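Robot arm in the kitchen — house rules we stick to

Updated 20/08/2024

Quick list, typed between jobs. We run a small arm at the Heywood test kitchen for loading and wiping, and most of the trouble we've had came from skipping one of these.

Before you start

Speed cap on. Ours is 30 percent any time a person is in the room. Not 50 "just for the pan rack".

Stop button within reach of whoever is standing nearest. Tape on the floor, 2 feet past full reach, and re-tape in March when it gets scuffed up.

Knives out. Glass out. Kids and pets out, door shut.

Check the finger pads. Cracked pad = swap it, no gluing.

Working around stainless

Shiny steel is the hard one. Glare fools the camera, so turn off the overhead spot or hang a dish towel over the window. Teach your touch points on a flat part of the panel, never on a raised ridge or a rounded corner.

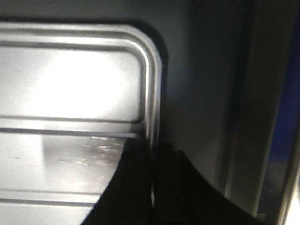 Go in slow, light force, back out the same way you came. If the arm bumps, stop and re-teach — dont just nudge the number and hope. Ice makers and fridges get unplugged first. Dishwashers too.

Food contact

Anything that touches the inside of an appliance gets washed after, same as a spatula. Pads come off, warm soapy water, air dry. Do not spray the wrist. We lost a Hakar cable that way and the replacement took 33 days.

No grease on the fingers except food grade, and only a dab.

Write it down

Date, program name, what it touched, who was there. Paper is fine. We use the Inden log sheets taped inside the cabinet door, up to sheet 824 now and I still find blanks where poeple forgot the program name.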